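**Worn grip pads bring hand-held tools back to the bench at Stovosby**

14 Feb 2023

If you have stopped by the Stovosby workshop lately and wondered why the training tables were so quiet, the answer comes down to a few inches of tape and padding. The team there has pulled its whole set of hand-held grippers, 18 of them, after a string of dropped parts that started as a nuisance and ended with a glass jar in pieces on the floor. We are glad to report that the only harm done was to the jar and to a perfectly good pair of socks.

The grippers are the simple two-finger kind that a person holds and squeezes, and the Stovosby crew uses them to show the robot arms at the Trekdale packing line how to pick things up. People do the job by hand first, the arms learn from it, and on a good afternoon it is rather fun to watch. The trouble is that a pad that slips in a person's hand teaches the arm all the wrong things, and over the past few weeks the arms had started squeezing much harder than anyone had asked them to.

It took a while to find the cause. The first guess was the software, and a good many late evenings went into that before somebody thought to line the tools up and take a proper look at the fingers.
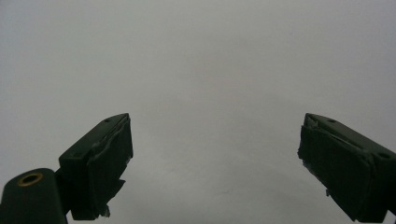

*Peeling edges and frayed tape on the padded faces of one of the grippers.*

Once the crew knew what to look for, they found it in a lot of places. Of the 18 grippers, 12 had covering that was lifting or torn along the inner face of at least one finger. A loose flap can fold under when the fingers close, so that a box or a jar sits on a little ridge and can swing out sideways. That matches what the operators had been saying all along, and the workshop has been kind enough to admit that it should have listened to them sooner.

The crew then went back through the drop log, a paper notebook that lives on a string by the door. It lists 69 drops, and most of them trace back to the same handful of tools. Recordings made with those tools have been set aside for now and will not be used for the Trekdale arms until they have been gone over. The arms themselves are running at low speed, with the lighter goods packed by hand. If your order from Trekdale is a day or two behind, please be patient with them, they are doing their best!
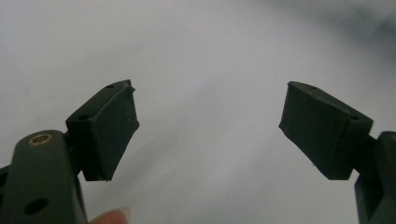 *Fingers open during the checks, with the brass bushing showing on the left arm.*

Each gripper is being looked over the same way. The fingers are opened all the way, the pads are checked from tip to base, and then the tool is squeezed shut about 20 times on a block of soft foam to see whether anything creeps or catches. The screws and the pivots get a look too while the tool is out, although so far the moving parts have given no cause for worry.

New pads are on order from Žukauskas, who supplied the first set and have offered to cut the next ones a touch wider, so that the edge wraps farther around the finger. Until they come, the Prirkodeck site has lent a few spare tools so that practice can go on at one table. Anyone using them is asked to wear the safety glasses from the tray and to keep glass off the table altogether, and to hand in a tool the moment the covering starts to lift, even if it is only a corner and even if there is just one box left to go.

The workshop hopes to have the full set back in use in April. Until then the notebook is still on its string by the door, and there is a new pen.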